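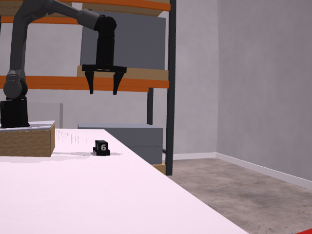 Figure 1. Rendered view: robot arm over a white table, gripper open.

Harbridge Household Spending Diaries: Data Card

Release note dated Monday, July 23, 2001

Summary

The Harbridge Household Spending Diaries record the daily purchases of households in the Harbridge district. Each household kept a paper diary for 15 days in June. Entries were typed by staff of the Saltico Institute and checked against the original pages before release.

Contents of the release

diaries.txt – one line per purchase, tab separated
households.txt – one line per household, tab separated
codes.txt – the 19 spending categories and their short labels
changes.txt – corrections made after the first release

The files are joined on the field HH_ID. Amounts are given in dollars and cents, including sales tax where it was charged. A blank amount means that the diary keeper left the space empty. A zero means that the item was received free of charge.

Collection

Diaries were handed out in person and collected at the end of the period. Households were asked to write down every purchase on the day it was made. Rent, loan payments and utility bills were recorded on a separate sheet and are not part of this release. Diaries with fewer than 2 completed pages were set aside.

Coding

Each purchase was coded under the Lener scheme, version 2. Where one receipt covered several kinds of goods, the entry was split only if the diary keeper gave separate prices. All other mixed receipts carry code 49 – "mixed, not divided" – and should be left out of any comparison between categories. Meals bought at work are coded as food away from home, including those paid for through payroll.

Known problems

Cash purchases under one dollar are likely to be underreported. The store name field was typed as written and contains many spellings of the same name. The letters in Đorđević and similar names may not display correctly on older systems; the plain form Dordevic is used in the index field.

Privacy

Names and street addresses have been removed. Ages are given in bands. Users must not try to identify any household and must report any accidental identification to the Institute without delay.

Terms of use

The data may be used for teaching and research. Published work should cite the title and release date given on this card. Copies may not be sold.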